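Pondumholm Community Supper Program
Progress report, 27/03/2022

Hi all — another quarter gone, and I'm happy to say we're in better shape than we were in December! The Bravero grant has now paid for 8 weeks of suppers, and we're serving up to 200 people a night when the weather behaves. The soup nights are still the big draw (the lentil one goes first, every time).

The move into the new kitchen is finished. I was nervous about the cost of the plumbing, but Vasylenko came in $400 under their quote and I put the difference straight into the food budget.
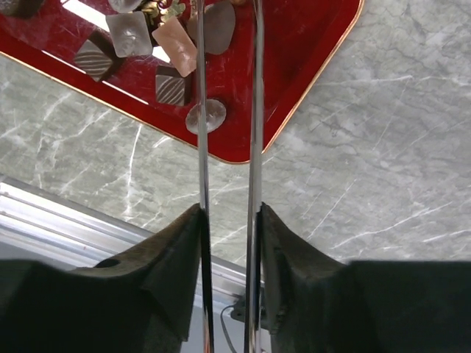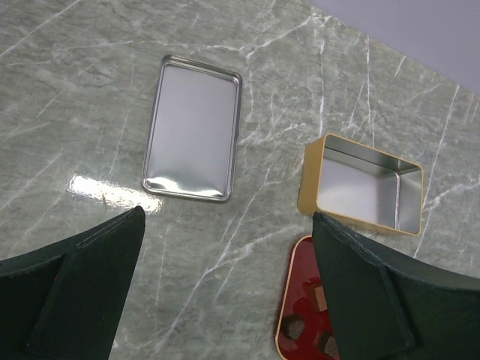 On the menu side, we've switched our bread order to Tendivora. They deliver earlier and they take back the crates, so I'm no longer driving them across town in my own car. Rice and canned tomatoes have gone up again, and I'd like to talk about moving a little money over from printing to cover it.

Still to do: the walk-in cooler needs a new door seal, and I have nine new helpers waiting on their food safety class. I'll send the receipts separately once I've scanned them.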